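Brelport contractor's wiped laptop at center of trade secrets hearing

Lawyers for Grolness spent most of the morning trying to get one witness to say the word "deleted." She wouldn't. She said "cleaned up" instead, and by the lunch break everybody in the room was saying it too.

The case is a civil one, in its second week at Brelport. Grolness, which makes scheduling software for warehouses, says a former contractor copied source code on the way out the door and carried it to a rival, Rimham. Rimham says it never got the code, never asked for it and wouldn't have wanted it. The contractor, Yến Tạ, says the files on her laptop were her own work, most of it written before she ever signed with Grolness.

What's not in dispute: Tạ worked for Grolness for 40 weeks. Her contract ended in February. She started at Rimham soon after. And somewhere between the two jobs the laptop was reset and the operating system put back on fresh.

That last part took up nearly all of today.

Grolness wants the court to read the reset as destroying evidence. Its lawyer put up a long list of file names pulled from a backup drive, the kind you plug in and forget, and asked Tạ to go through them one at a time. Objection. Sustained, mostly. They got through 6.

Of those, Tạ said she recognized all but one. Four were test scripts, she said, "the kind of thing anybody writes on a slow afternoon." One was a grocery list. The last had a name made up of letters and numbers and she said she had no idea, could be anything, could be a printer driver.

The grocery list got read into the record. Onions, dish soap, batteries. Not clear why.

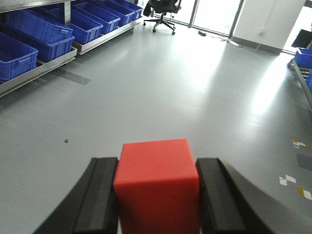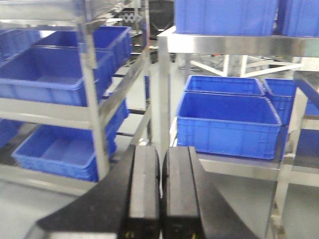 Black gripper fingers in both views, holding a red cube in the first.

After the break it was the turn of the forensic examiner, hired from a firm called Shojaei. Much better afternoon for Grolness, at first anyway. The examiner testified that the backup drive held a folder with the same structure as the Grolness code repository, same subfolders, same order, and that 5 files in it matched Grolness files line for line, down to a misspelled comment.

The misspelled comment matters more than it sounds. Two programmers can write the same short function without ever meeting. They don't usually both spell "receive" wrong in the same spot. The examiner said so, more or less, and the judge wrote something down.

Then cross. Rimham's lawyer asked whether the examiner had checked which copy came first. Yes. And? The file dates on the backup drive were earlier than the ones in the repository, the examiner said, but dates like that can't be relied on by themselves. Copying a file can change them. A wrong clock can change them. So can moving to a new machine.

So the dates could be wrong. Yes. Could they also be right? Long pause. Yes.

That is pretty much the whole defense in one exchange. Tạ's side says she brought a set of her own tools along when she took the contract, used them on the job, and that they ended up in the repository because that's where everyone put everything. If so the question becomes who owns them, and that depends on a clause in the contract both sides have been reading out loud since opening statements.

The clause says Grolness owns work "created in the course of" the contract. Nothing about work brought in from outside. An earlier draft did have a line covering exactly that, and it was struck before signing. Neither side seems to know who struck it. Grolness says it was a formatting cleanup. There's that word again.

The judge asked why the company hadn't kept the email thread that went with the draft. The answer was that mailboxes for departing managers get erased after 100 days, under a retention policy nobody thought to pause when the dispute came up. Tạ's lawyer didn't say anything to that. He did turn around and look at the gallery.

It's an awkward spot for a company arguing that a wiped laptop proves bad intent. Expect to hear it again in closing.

Rimham meanwhile is asking to be let out of the case altogther. Its argument is simple enough - no Grolness code has been found in its product, and the examiner agreed under cross that he hadn't been asked to look. Grolness says it hasn't had full access to Rimham's servers and so can't be faulted for not finding anything there. A ruling on that could come as early as tomorrow morning, before the jury is brought in.

Worth noting for anybody who does contract programming and keeps a folder of handy scripts, meaning all of you. Tạ testified she never listed her earlier work anywhere in the paperwork. There was a page for it. She left it blank, she said, becuase the recruiter told her it was optional and she was filling it out on her phone.

Grolness put the blank page up on the big screen and left it there for quite a while.

Tạ is due back on the stand at 9 a.m. for what her lawyer called a few short questions. Grolness has a damages expert waiting after that, and its own head of engineering, who was supposed to testify today and sat in the hallway until they sent him home.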